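Search this site Search
Print this page | E-mail this page
Reading time: 2 min

# Wandstead Kerbside Listings

Text of 309 hard rubbish and giveaway notices posted by residents of Wandstead, collected for spelling and vocabulary work. Maintained by Consolacion Layug. Last updated 30th March.

## Contents

`notices.csv` has one row per notice, with columns for title, body, suburb and category. Furniture is the largest category at 170 rows. Phone numbers and street addresses have been removed.
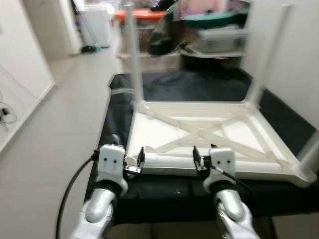
Categories follow the item and ignore its condition. Colour and material are tagged only when the notice mentions them. A white plastic table turned upside down with its legs in the air is still `furniture/table`, and so is one listed for parts.

## Known problems

- 23 notices have no suburb
- 2 are duplicates – kept so the row numbers match the Zomwood release

Corrections are welcome by e-mail.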